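Gikutik Free Flight and Control Line Club
Progress report on the Ikley flying circle grant
August 20, 2020

Hello again, and thank you for being so patient with us! I know this report was meant to reach you before the summer flying got going, but the mower broke and I ended up spending my evenings in a field instead of at my desk. Anyway, I've tried to answer everything on your form, and I've stuck my own headings in where the form ran out of room.

Where we are with the circle

The flying circle at Ikley is open and people are using it. The center spot is paved, the pilot's pad is level (it took two tries, the first one settled on the north side over the winter), and the grass out to the edge is short enough now that a half-A model can take off from it without tipping on its nose. That last part makes me happier than anything else on the list. We used to lose a propeller or two every single session and now it's a rare thing.

The safety fence is up on three sides. The fourth side faces the Balitz farm track, and we're still waiting on the landowner's okay for the post holes. He's fine with the fence itself, he just wants the posts set back so he can swing his trailer through. I walked it with him in April and we put pegs in, so I don't expect trouble. Until then we rope that side off whenever anybody is flying.
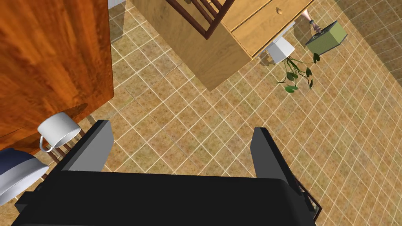
Training models and handles

We said we'd build a set of trainers for beginners to borrow, and we have 9 finished. They're all profile fuselage models with a thick, slow wing, and every one has been flown. Two have been flown into the ground and fixed, so I guess they're doing their job! We started with balsa leading edges and switched to spruce after the first few dents. It adds a little weight, but nobody learning level laps is going to notice.

The lines were a bigger headache. Our first batch was the wrong thickness for the motors we picked, and the pull test made that very plain before anyone got near a circle with them. The supplier (Baláž, the small shop we named in the application) swapped them with no fuss and threw in a few spare clips. Every handle now has a wrist strap and a tag with its line length on it, which has stopped a lot of squabbling over the box.

We went electric for all the trainers, as planned. It's quiet, the neighbors like it, and a beginner gets the same length of flight each time because the timer shuts the motor off. A few of our older members grumbled and then asked to borrow one.

People

We've had 30 beginners come through the introductory sessions. Most of them did a full tank's worth of laps, so to speak, with an instructor's hand on the handle, and quite a few went solo the same day. I'd hoped to see more teenagers. We get plenty of parents with younger kids, and plenty of retired folks, and a big gap in between. I've been thinking about trying combat with paper streamers to bring them in, using old foam wings that can take a knock. If you'd be okay with us spending some of the training money on foam, please let me know.

Spending

We have $520 left, all of it meant for the last fence section and the gate. Posts have gone up in price, so I'd rather hold on to the lot than promise you any of it back. The mower repair came out of club dues and isn't charged to the grant. Receipts are in the envelope, in date order except for the paint, which I found in my car after I'd numbered the rest.

What's next

Fence posts first, then the gate, then a signboard with the circle rules on it. After that I want to paint a wind direction ring around the pilot's pad so new pilots can see where to launch from. We also have 4 stunt pilots working up the full pattern, and they've offered to put on a short demonstration once the fence is closed. You'd be very welcome to come. Bring a hat, there's no shade out there at all.

I'll write again when the posts are in.

The club secretary, Gikutik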